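Reports > Trisville Household Survey > Progress to funder

Saturday, July 24, 2021
By the survey lead, Cirndale

Hello again, and thanks for the patience over the last fortnight. You asked for something short on where the Trisville sampling has got to, so I'll try to keep it short (I won't manage it).

We've now got 1,813 usable returns in the main file. That's enough to say something sensible about the town as a whole, and I'm happy with the response in the older streets, where people seem to like a form with a proper envelope. The trouble is Jullora. It's a small ward and we had only 41 returns from it when I closed the file, against a target of 114. I could give you a figure for Jullora on that, but the interval around it would be so wide you could drive a bus through it, and I'd rather you didn't quote it to anybody yet.

So I've gone back to the list and drawn a top-up sample for that ward only. It's a fresh random draw from the addresses we hadn't used, with the same letter and the same two reminders. I did think about just knocking on doors near the station until we hit the number – quick, cheap, and we'd have ended up with a lovely pile of answers from people who are in at two in the afternoon. No thanks!

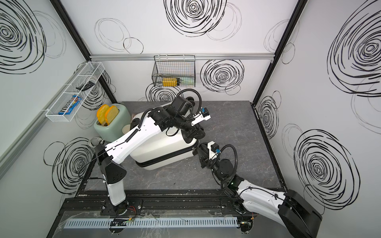

Weighting is the other big job. I'm using age band, tenure and ward, and I've dropped household size because the cells got too thin once it was crossed with the rest. I tried trimming the largest weights as well, and the headline percentages hardly moved, which cheered me up no end. What still bothers me is the repeat-visit question, where the order of the answers seems to matter more than it should. Half the forms list "never" first and half list it last, and the two halves don't agree. My rough sketch of the difference, one line per ward, had gone round and round on itself until it looked like the black spirals doodled on those white walls, so I've redone it as a plain table and you'll get that with the next report.

Zein is doing the data entry checks for us again. They re-keyed 40 forms from scratch and sent back a list of mismatches, nearly all of them in the date of moving in, where people write the year any way they fancy. I've added a rule for two-digit years and asked for a second batch to be keyed before I trust it.

Money is fine. The extra postage comes out of the contingency line and I don't need to ask you for more. The one thing I do need is a decision on whether the Jullora figures can go in an annex if they come in late – I'd sooner do that than hold up the whole report. A yes or no by email will do.

Contact the survey office | © 2021 Cirndale | Back to top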